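Drosodel Field Line Kit — Setup Guide
Section 4: Laying out a practice field
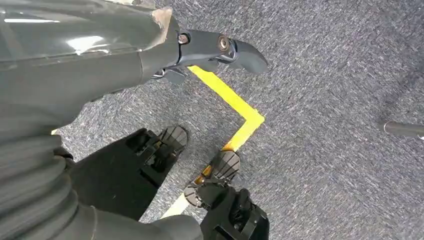
Do this section before you clip the cones on. If you already clipped the cones, unclip them, they get in the way of the tape.

What you need out of the bag
Long tape (yellow reel)
Short tape (white reel)
8 corner pegs, 4 spare
Mallet. Not included in the Lu bag, bring your own

4.1 First sideline

1. Pick the side with the best grass. Peg in the first corner, flat side of the peg facing in.
2. Hook the long tape on the peg. Walk it out to 110 yards. Keep it tight.
3. Peg the far corner. Push down by hand first, then two or three hits with the mallet.
4. Walk back along the tape and drop a marker at 20 yards and again at 90. Those are your goal lines.

Note: short on space? Use the 80 yard layout. Same steps, markers at 15 and 65. Fine for five a side, tight for seven.

4.2 Squaring the corner

5. From corner one, measure 3 yards along the sideline. Drop a peg.
6. Measure 4 yards out across the field. Drop a peg, dont hit it in yet.
7. Check the distance between the two pegs. Should be 5 yards. If not, slide the second peg until it is.
8. Run the short tape from the corner through the second peg, out to 40 yards. Peg it.
9. Repeat at the far corner.

Caution: do not skip step 7. A corner that is off by a foot here is off by a lot more on the other side, and you will be pulling pegs with players standing there waiting.

4.3 Second sideline and end zones

10. Join the two open corners with the long tape. Should read 110, or 80 on the short layout. A few inches either way is OK for practice.
11. Mark the goal lines on this side, same numbers as step 4.
12. Run line cord between the matching markers. Hook, stretch, hook.
13. Brick marks go 20 yards out from each goal line, centered. On the short layout use 10.

Caution: cord must lie flat on the grass. Raised cord is a trip hazard, esp. near the goal line where people are looking up at the disc. Add a cord pin anywhere it lifts.

4.4 Take down

Cord first, then cones, then pegs. Wipe the tape as it goes back on the reel. Wind slow — the Zuvia reel jams if you crank it and teh warranty does not cover a bent crank.

Count pegs back into the pouch before anybody leaves. Mower blades and pegs do not mix.

Replacement cord comes in 279 foot rolls, part 63. Pegs are part 60. Older Bornatine pegs fit the pouch but not the cord hooks.

Next: Section 5, Cones and sideline boxes

Last revised 2023-12-27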